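Rollers skidding on a Fekard platen, ink heavy at one end

Solène Leblanc
I've finally got my little Fekard inking up and I love it! I printed almost 200 cards in March and they looked lovely. Now the rollers slide over the forme instead of turning, and the left side gets a thick smudgy edge on every letter. The right side is fine. New rollers from Plakell, old steel trucks. Is it the rollers, or are the rails worn? I'd love to sort it without taking the whole press apart again.
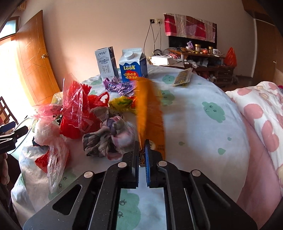

Recep Demirtaş
Clean the rails first. Oil gets on them and the trucks can't grip. Mine did exactly the same. If that doesn't work, new trucks.

Cengiz Işık
What a great little press to have! Recep is right about oil, so wipe both rails with white spirit and try again. Then make a roller gauge, or borrow a piece of type-high metal on a handle, ink up lightly and roll the gauge along under each roller. You want a thin, even stripe the same width all the way across. A fat stripe on the left means that rail is low.
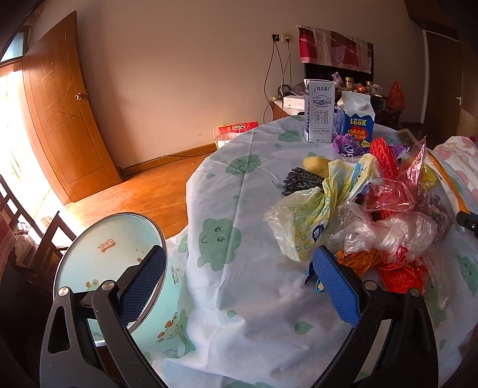

Building up a low rail is easier than it sounds. Tape works, and plenty of people use it, but I like thin card under the tape because it squashes less. A milk carton like the white one at the back of the table is well worth saving – cut a strip the width of the rail, stick it down flat, tape over it and check the stripe again. Go up one layer at a time. It's such a satisfying moment when both ends match!

Comments

Nurhan Coşkun: Check the trucks are the same diameter as the rollers too. Mine weren't.

Solène Leblanc: Rails were filthy! Much better already, gauge next.

Ekrem Kaplan: Does the card trick work on a Kocabaş?

Last updated 2023-05-18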